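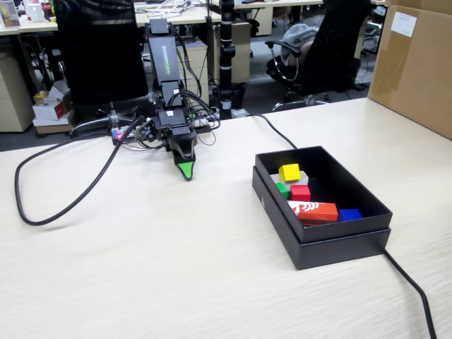
Evening all, the arm is up on the table at Brembridge and the blocks are in their box.

Evdokia Kouris
Wednesday, May 8, 2019

Right, I promised a proper thread on this weeks ago and then the elbow joint had other ideas, so get yourselves a cup of tea, it may go on a bit.

For anyone new, the plan is a small arm that can pick up a coloured cube and put it in the box. That's the whole ambition! I've wanted to build one ever since I saw a much bigger one stacking tiles at an open day in Grurnville, and I came home and bored my poor family with it all through August.

The putting together was the nice part. Little screws, little brackets, radio on. The one thing I'd say to anybody starting out is give each servo its number before you bolt it in. I did two of them afterwards, with the wrist half in bits on my lap, and had to undo most of a Sunday's work to get the plug in.

Cables next — oh, the cables. They want to be long enough that the elbow can stretch right out, and then when it folds back up they've got to go somewhere. I tied mine down too tightly the first time and the wrist pulled one clean out of its socket. Now I let them hang in nice fat loops and it's much happier.

The cubes are green, yellow and red, and I start them in a slanting line across the table so the gripper has to come at each one a bit differently. A straight row let me get away with sloppy settings on the turning joint at the base, and I only found out when I moved things.

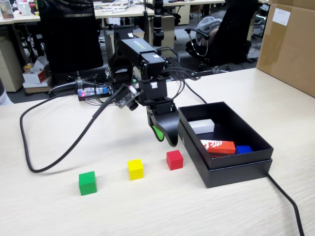 Gkikas replied: Are you reading the load on the gripper servo at all? On mine I stop closing when the load jumps, and I hardly ever drop one now. Before that I was closing to a fixed position and it squeezed some cubes and missed others.

Gkikas, you lovely man, no I wasn't, and I've spent this evening putting it in! Fixed position all along, like a nutcracker. It took me an hour to find a number that wasn't too jumpy (it kept deciding it had hold of something when it was only its own friction), but I think we're nearly there.

Scores, for those who like scores. Last week I ran 60 tries with the old way of closing and 39 cubes ended up in the box. Most of the misses were on the way over the side, where the arm wasn't lifting high enough and knocked the cube against the edge. So that's a second thing to sort, and it's only a matter of adding a point higher up in the path.

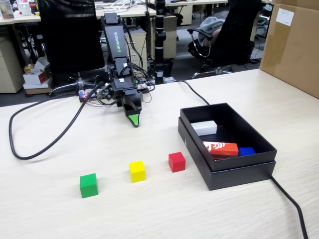
I've now put that extra point in, and I've slowed the last bit of the reach down as well, which makes it look terribly thoughtful. It comes forward, has a think, and goes down. My nephew says it moves like his grandad choosing a biscuit.

The other job is the home position. I set it by eye, and every time I clamp the base back down it's a hair different, so I'm going to mark the table with tape and make a little corner for the base to sit against. If anybody has a tidier way, please shout.

After that it's the same 60 tries again with the new grip, and I'll post the numbers whatever they are. Thank you for all the kind messages, I do read every one, even if I answer them at funny hours x

Comments (3)

Tilly_B: Masking tape leaves a mess if you leave it a month, try the thin electrical sort for your corner.

oldsolder: Seconding the bit about numbering servos first. Same Sunday, different kitchen.

Marn: What do you do about the servos getting warm over a long run? Mine start to sag at the shoulder after 5 minutes of holding still.

Get new threads by email. Enter your address to join the Zendport newsletter. You can unsubscribe at any time.

Contact | © 2019 Zendport | Back to top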